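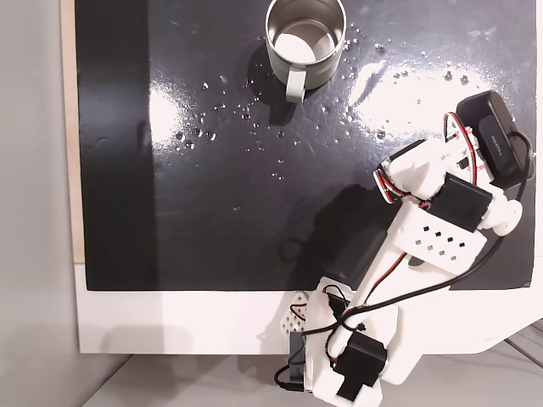

The arm's wrist and gripper on a glossy black mat, with the steel mug at the far side and water droplets across the surface.

Plakero has put its desktop manipulation kit on general sale, ending a trial period in which the arm went only to a small group of schools and workshops. Orders opened in August through the company's own shop and through Cartwright, which handles spares and repairs.

The kit, sold as the Lostura, is a small robot arm made from white 3D-printed parts and driven by servo motors. Buyers can have it assembled and tested or as a box of parts. The printed part files come with both versions, and Plakero says it does not object to owners printing their own replacements or altering the gripper.

The parts version costs 300 pounds. The assembled arm is dearer at 887 pounds, a price that covers calibration, a power supply and one year of repairs at Cartwright's Bedwood workshop. Servos that fail through overloading are excluded from the cover.

Doaa Metwally, who leads product work at Plakero, said the gap between the two prices reflected bench time. "Each joint is set by hand and then run through 100 cycles before the arm is packed," she said. "A careful owner can do the same work at home, but it will take most of a weekend."

The maker has also published a set of practice tasks with the kit, using ordinary household items. Several involve a mug with a handle, placed within or just outside easy reach. Others deal with wet and shiny surfaces, where reflections can make it harder for a camera to find the edge of an object. The tasks are graded from one to five, and an owner can record each attempt and play it back at reduced speed.

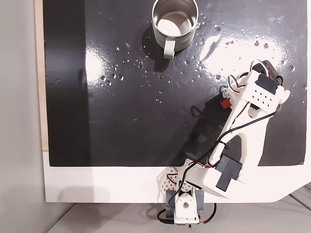 The arm extended from its base at the edge of the white board, gripper towards the mug.

Trudy Katene, who teaches evening classes in Bedwood and had an arm during the trial, said the wiring guide was clear but the section on cable routing needed more drawings. Her first build had too little slack at the elbow and had to be partly taken down again. She also found the clamp supplied with the early kits too shallow for a thick bench top. Plakero has since changed the clamp – the new one is supplied with all orders and can be had separately by trial users at no charge.

The arm is not sealed against water. The manual tells owners to keep liquid away from the base and to disconnect the power before wiping down the work surface. A splash cover for the lower joints is being tested, with no date given for its release.

Control software is supplied as a download and runs on a standard laptop. Delivery of the parts version takes 5 working days. Assembled arms are built to order, and the present wait is three weeks. Cartwright will take bookings for repairs by telephone from 9am.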